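Grumport Tramway

The Grumport Tramway is a planned light rail line between Grumport harbour and the inland suburb of Litlow. It has been under discussion for most of three decades, and no passenger has yet been carried. The promoter, Darel Transit, describes the scheme as "substantially advanced", a phrase it has used in each of its last 5 yearly reports.

Route

The published map shows six stops. Two of them, Sampaio Road and Litlow Market, stand so close together that critics doubt both are needed. The end-to-end journey time is given as 72 minutes by the present bus and far less by tram, though the bus figure appears to come from a wet Thursday in the evening peak.

Funding

Three funding plans have been put forward. Each relied on fares from housing that had not been built.

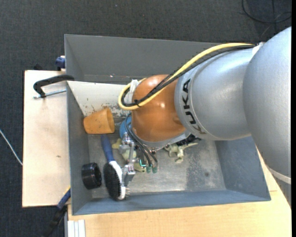

The latest plan moves part of the cost to a levy on car parks in the town centre. Darel Transit has not said how much the levy would raise, and its passenger forecast has never been published in full. Preparatory work at the harbour end was due to start in October, but the contract is still unsigned.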